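Steretti Ankle Boots Review: Two Months of Everyday Wear

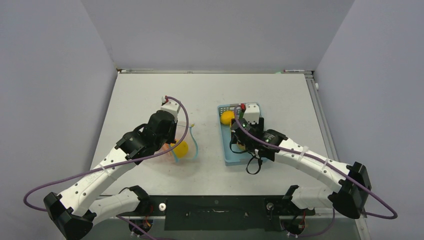

Shojaei

November 14, 2024

I bought the Steretti ankle boots in September, in black, for £90. They replaced an older pair from Flinbridge that had gone through at the heel. I wanted something flat enough to walk to work in but smart enough to wear with a skirt, and these were the only ones in the shop that came in half sizes.

Fit first. I'm usually a 6 and the 6 was right with thin tights, but snug with proper socks. If you mean to wear them all winter, go up a half. The toe is almond shaped and a bit narrow. My left foot is slightly wider than my right and I had a rub on the little toe for the first week. It went off after that.

The leather is quite stiff out of the box. It softens across the front of the foot fairly quickly, but the ankle took longer and I wouldn't wear them for a full day straight away. The zip is on the inside and runs smoothly. There is a pull tab at the back as well, which is stitched flat and too small to get a finger through.

I've worn them in heavy rain several times. The uppers kept my feet dry, though a little water came in at the bottom of the zip when I stepped in a deep puddle. The soles grip well on wet pavement and less well on smooth shop floors.

They go best with straight jeans that stop just above the ankle, or a midi skirt and thick tights. With wide trousers they disappear. The shaft is slim, so there's no gap around the leg, and that was my main complaint with the Flinbridge pair.

After two months the heels show some wear on the outer edge and there is a crease over each toe. I treat them with Nidik cream every couple of weeks and the colour has held up well.

The shop gives you 14 days to return them unworn, so try them on carpet with the socks you plan to wear. I would buy them again at this price, in a 6.5.

Rating: 4 out of 5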